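Ticket 700: Hand-held gripper, width reading drifts / tracking drops on pale tabletop
Status: Open (waiting on Reto)
Raised by: Teguh Nair
Assigned to: Reto Rüegg
Area: Bench 2, Holzer and Utia hand-helds
Priority: Medium

Teguh Nair, 09:10
Comparing the two hand-helds before we pick one for the September work. Holzer fingers vs Utia fingers, same camera, same handle. Two problems, may or may not be linked.
1. Width reading does not come back to the same number after a full open. Holzer fine. Utia wanders.
2. Camera tracking drops when I go low over the table. Both grippers. Worse with Utia but I might be holding it differently.
Logs in the shared folder, subfolder utia_width. Ignore the one called test_final, its rubbish.

Reto Rüegg, 09:32
Which controller build? And is exposure on auto?

Teguh Nair, 09:36
Cinton build 35. Exposure auto, yes. Never touched it.

Reto Rüegg, 09:41
Ok. Do these in order please and write down each one, not all at once like last time.
- power cycle controller with fingers fully closed
- re-zero width, closed
- open and close slowly, 7 times, note the open value each time
- swap finger cables left/right, repeat
Leave the camera alone until width is sorted.

Teguh Nair, 10:25
Done, in order.
Power cycle: no change.
Re-zero: closed value good, stays good.
7 slow cycles: Utia open value creeps down on every cycle. Never up. Holzer on same handle, same cable: steady.
Cable swap: no change. So not the cable.
Also tried fast cycles (sorry, not on the list). Creep is smaller when fast. No idea why.

Reto Rüegg, 10:31
Creeping one way only sounds mechanical. Check the finger screws and the carriage under them. If a carriage is slipping on the belt you would get precisely this.

Teguh Nair, 11:05
Left carriage had play in it. Belt clamp screw was a good half turn loose. Nipped it up, re-zeroed, 7 slow cycles again: open value holds. Ran another 7 to be sure. Holds.
Finger screws themselves were tight.
Problem 1 looks closed. Will run it again after lunch when its had some use.

Reto Rüegg, 11:12
Good. Put threadlock on that clamp or we will be back here next week. The blue, not the red. Check the Holzer clamp as well while you have the key out.

Teguh Nair, 11:30
Blue on both. Holzer was tight already.
Now the camera.

Teguh Nair, 13:15
Width recheck after lunch: still holding. Calling that one fixed.

Tracking. What I did: start high, looking down, lower slowly, tilt till the view is nearly along the table, hold, come back up. Same move each time as near as I can manage by hand.
Holzer: tracked on the way down, lost it at the bottom, came back on its own going up.
Utia: lost it earlier, did not come back until I pointed it at the shelves.
Nothing on the table for any of these.

Reto Rüegg, 13:22
Pale table, low angle, lights overhead. It has nothing much to hold on to and then the reflection wipes out half of what there was. Auto exposure then pulls everything about. Fix the exposure first. Try 700 on the slider, no gain. Fingers open as wide as they go please so they are out of the middle.

Teguh Nair, 13:50
700 fixed, gain off. Fingers wide open. Better but not cured. Utia now comes back on its own. Still drops at the lowest point.

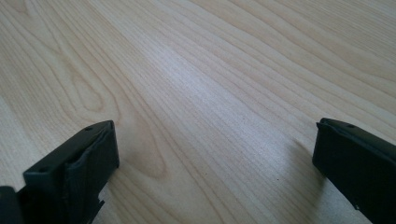 Glare band moves as I move, so the tracker might be locking on to the edge of the glare and thinking the table is sliding. Guessing. The position log jumps sideways just before it drops, always the same direction, which sort of fits.
Wood grain should give it something but its all long lines, and long lines only pin you down one way I think? You know this better than me.

Reto Rüegg, 13:58
Yes, lines are poor, corners are good. The sideways jump does fit. What about the fingers, are they masked out?

Teguh Nair, 14:04
Masked with the Holzer mask. There is no Utia mask in the build. Is that bad

Reto Rüegg, 14:06
Yes that is bad. Utia fingers are a different shape, so parts of them are counted as table. Fixed points that never move while the table does. That would explain why Utia is worse than Holzer and has nothing to do with how you hold it.

Teguh Nair, 14:10
Right. Can I draw one or does it have to come from you?

Reto Rüegg, 14:15
Draw it. Mask tool is in the Cinton menu under view, setup. Do one open and one closed and let it fill in between. Be generous at the inner sides where the pads are.

Teguh Nair, 15:02
Drew both. First go I saved over the Holzer one, got it back from the backup, all fine. Utia mask is now its own file.
Same move, exposure fixed, new mask:
Utia: tracks down, drops briefly at the bottom, recovers straight away.
Holzer: the same, near enough.
So the mask was most of the diffrence between them. What's left is the table.

Reto Rüegg, 15:10
Agreed. For the table: put the matt cloth down, or turn off the lamp over bench 2 and use the side one. One at a time.

Teguh Nair, 15:40
Lamp off, side one on: still a short drop with Utia, none with Holzer. Only did it the once each.
Cloth: can't find it. Someone from the Meta bench had it last I think. Have asked.

Reto Rüegg, 15:47
Repeat the lamp test properly, once is not a test. I will put the Utia mask into the next build. Leave ticket open till you have the cloth result. And don't write up the comparison yet, the morning's Utia numbers are no use with the loose clamp.

Teguh Nair, 15:51
Ok. Binning the morning set for Utia, keeping Holzer. Will redo Utia width from scratch tomorrow, then lamp, then cloth if it turns up.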